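Costville Repair Evenings: progress report to the Debnath Fund
27 Jul 2022

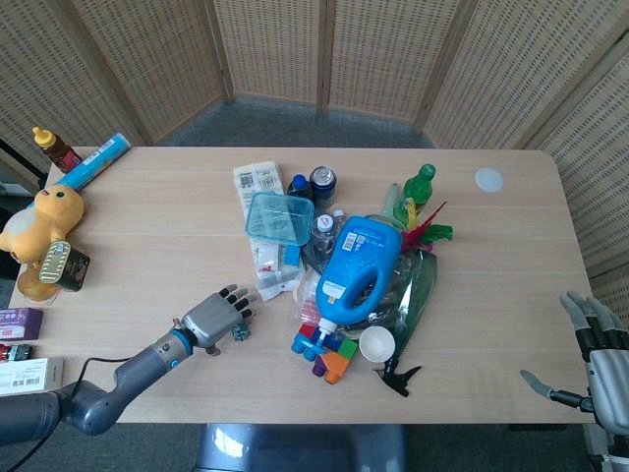
Quick one this time, full accounts to follow with the October report.

Evenings are running every other week at the Prurkenlow Street hall. 185 items through the door so far, 90 fixed and gone home with their owners. Rest were either waiting on parts or past saving. Lamps and toasters do best. Printers do worst, we've stopped taking them.

Spending. Your second payment came in fine. $300 went on soldering irons, a fuse tester and a decent set of screwdrivers (the cheap ones rounded off in a month). Insurance renewed. Rent is paid thru the end of summer.

Problems. Sign-in is still on paper and the handwriting is terrible, so the age and zip code numbers you asked for are patchy. Working on a simpler form. Also lost 2 evenings to the hall's boiler work, which were not rescheduled. Waiting list for sewing machines is too long, need someone who knows the older models.

The Ganness branch library has asked if we'd run a evening there. We'd like to try one in October if you're OK with moving the unspent publicity money over to cover the van. Please let us know by the end of next week, they need an answer.

Receipts are scanned, will send seperately. Two are missing, chasing the store for copies.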